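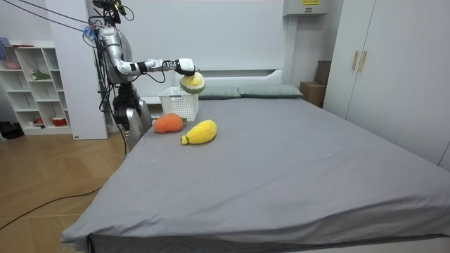 Our budget for the bedroom tidying project was 3,651 dollars, and the first thing we learned is how little of that goes to the parts everyone wants to talk about. The humanoid and its hands already belonged to the lab, so our job was to plan and buy everything else: the room, the things to pick up, spare parts, cabling and storage. We started with the bed, and it decided almost every other purchase. A large mattress means a long reach, and with the robot standing at the side near the headboard, it can hold a plush fruit next to the white basket with its arm stretched out level over the sheet. Anything near the far side would mean moving the base, so we planned the whole task for the head end.

Choosing the objects was the fun part! We wanted soft things that looked nothing like each other, and plush fruit was perfect — bright colors, odd shapes, cheap to replace. The plain gray sheet went on the list for the same reason. Yellow and orange stand out on it beautifully, and we tested a striped one from home first and hated it. The basket is plastic with small square holes in the sides, light enough to carry in one hand when resetting.

Cabling was where our first plan fell apart. We had put down 66 dollars for it, which we thought was generous. Then we measured the run across the floor, added the slack the arm needs, and saw that we had forgotten connectors altogether. Stanard and Kundport both sent quotes. Kundport was cheaper per length but only sold full reels, so we went with Stanard and ordered exact lengths plus two spares.

For spare finger parts we compared Kitum and Figueiredo. Kitum had the lower price, but delivery would have landed after our February review, and we didn't want to sit with a broken finger for that long. Figueiredo cost more and shipped in small batches, which suited us fine (we could hold off on the second batch until we knew how fast parts wear out).

Total spending came to 3,258 dollars, leaving 393. We'd like to put that toward a second set of bedding and a bigger mix of plush toys, and we have a wish list that is already much too long. If we did the budget again, we would draw the room to scale before asking for a single quote, and give cables their own page in the spreadsheet. The current sheet has them under "other," next to tape and batteries.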